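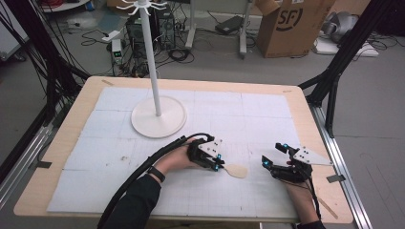

One reader of an earlier version of this article objected that a coat tree is simply a coat rack with ambitions, and that it needs no entry of its own. The objection has some merit. Store listings use the two names freely, and attempts to fix a boundary between them have mostly come from companies with something to sell.

Coat tree

A coat tree (also coat stand, hall tree or hat stand) is a freestanding upright post with hooks or pegs near the top, used for hanging outerwear, hats and bags. It differs from a wall rack in needing no screws, and from a closet in hiding nothing. The name hall tree is also given to a larger piece with a bench and a mirror, which causes steady confusion in secondhand listings.

Origins

Popular histories often credit the coat tree to a single inventor. The claim should be treated with caution. Pegs on posts are an obvious idea and probably came up in many places without anyone writing it down. The often repeated story that the first ones were made from real saplings with the branches trimmed short is attractive, but the versions in circulation tend to cite each other.

Construction

Most models have a base, a post and a ring of hooks. Posts are commonly sold in sections that screw together, and the joints are a frequent source of wobble. Bases are either splayed legs or a flat disk. Makers of disk models like to point out that there are no legs to trip over. They say less about weight, which matters more.

The Kiker catalog lists a disk model with six hooks and a load limit of 35 pounds. The figure is printed without a test method, and it is unclear whether the load is meant to be spread evenly. Few households hang coats that way. A wet wool overcoat on one side and nothing on the other is the ordinary case.

Stability

A coat tree tips when the combined weight of the stand and its load falls outside the edge of the base. A wider or heavier base helps, and so does hanging heavy items on opposite sides. Sisside advertises a "no-tip" stand whose legs span 26 inches. No freestanding post fully deserves the term, and the company's own instruction sheet advises against use near small children.

Kamolrat sells a weighted ring, meant to slip over the post and rest on the base. Reviews are mixed, and several buyers report that a bag of sand did the same job.

Use and decline

Coat trees are said to be disappearing from homes, usually on the strength of a Rultanby furniture survey in which 30 percent of respondents said they owned one. The survey did not ask the question in any earlier year, so it cannot show a decline. It also failed to separate coat trees from wall racks.

They remain common in offices and waiting rooms, where they tend to collect umbrellas and scarves left behind in the spring.

See also: Umbrella stand; Valet stand; Wardrobe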